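Frequently asked questions about the Hrubý results

These are the questions we have been sent since the paper went up, plus a few that Danica Tichý thought we ought to have been sent. The answers are mostly by Marek Šindelář, with corrections by Bezawit Adugna wherever he got carried away. Last updated 20 Mar 2018.

What is Hrubý?

A method for teaching a simulated gripper to keep track of how the thing it is holding has tilted, using only a picture taken from very close up. It is named after the street our old office was on. We tried to make the letters stand for something and gave up over lunch.

What is the main result?

When the controller estimates tilt from the close-up view, it drops or jams the cube in 5 per cent of test runs. The same controller working from a wide view of the whole bench fails in 59 per cent. Both were trained for the same length of time on the same tasks, and both were given the same number of chances to embarrass us.

Is 59 per cent not suspiciously bad?

Yes, and we thought so too. Matúš Kolář spent most of October trying to make the wide view do better, on the grounds that beating a feeble opponent is no great achievement. He improved it a good deal. The 59 is his number, after the improvements. The one before that is in the appendix, where it can do no harm.

Why a Rubik's cube? Are you teaching it to solve the thing?

No. It never turns a layer, and in our simulator the layers don't turn. The cube is one solid lump with coloured squares on it. We wanted an object with straight lines, flat faces and colours that differ sharply from one another, and everybody already knows what one looks like, which saved us a paragraph in the paper. Please stop sending us solving algorithms. Danica has read all of them.

What does the controller get to look at?

Very little, and we did that on purpose. The view sits close enough that most of the cube is out of it, and the tilt has to be worked out from whatever edges and grooves are left. The pegboard behind helps more than we expected: its holes are in a regular grid, so the method can compare the lines on the cube with something that stays put.

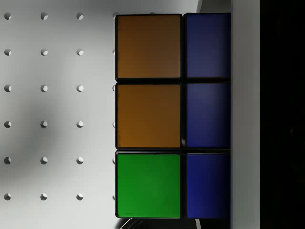

Simulated close-up view, with the cube against the gripper finger and the pegboard behind.

People tend to ask whether this is enough to go on. For tilt it is. The dark grooves between the stickers give long straight lines, and the slope of those lines is most of the answer. For working out which way round the whole cube is, it would be hopeless, and we don't claim otherwise.

Does the method use the colours?

Less than you would think. We ran a version with all the stickers turned the same grey and the failure rate barely moved. We then ran one with the colours swapped at random between every step, which did upset it, though Bezawit would like it noted that it upset Marek more.

What happens if you take the pegboard away?

It gets worse, and in an annoying way. With a plain wall the controller still notices that the cube has tilted, but it is slow to decide whether the cube moved or the view did. We expected this to matter in long runs only. It mattered in short ones as well, and section 3 of the paper had to be rewritten.

Why do the shadows look so soft?

We vary the lighting from run to run, so that the method can't learn that a dark patch in a certain place means trouble. An early version had learned precisely that. It did very well until somebody moved the lamp.

Has any of this been tried on a real robot?

Not yet. Everything on this page comes from simulation, and we would be grateful if people quoting the 5 per cent would quote that sentence along with it. Real fingers bend, real stickers peel, and real pegboard has a screwdriver hanging on it. The lab at Storkmont has offered us time on their arm, and we mean to find out how much of the result survives the journey.

How much of it do you expect to survive?

Rozália Čierny has a sealed envelope with everyone's guesses in it. The guesses are spread widely, and the most cheerful one came from the person who has never used a real gripper.

Does it work on objects other than cubes?

We tried 3 others: a tin, a wedge and a mug. The tin and the wedge went reasonably well once the tin had been given a label with some lines on it. The mug did not. A smooth curved surface gives the method almost nothing to measure, and it spent its runs holding the mug with great confidence at the wrong angle. The full figures are in the paper, mug included.

Can I run it on an ordinary computer?

Running the trained controller, yes. Training it from scratch is another matter. We used the shared machine at Brondetport and were asked, politely at first, to stop using all of it.

Why does my copy give different numbers from yours?

The usual reason is the starting grip. Our tests begin with the cube already held, and the released code has a switch for this that is off unless you turn it on. With it off, the gripper has to pick the cube up first, and it is not good at that. We apologise for the name of the switch, which made sense at the time.

If your numbers still differ after that, send us the log file and the settings you used. A message saying only that it doesn't work will be read with sympathy and put to one side.

What is Ileck, and do I need it?

Ileck is our small tool for replaying runs one step at a time. You don't need it to repeat the results, but it is much the easiest way of finding out when a grip began to go wrong, often well before anything visibly slips. It has one known fault: the rewind button goes forwards if pressed twice. Matúš says this will be fixed in the next version, as he did of the last.

May I use your pictures in a talk?

Yes, with a credit to the group and the word "simulated" somewhere the audience can read it.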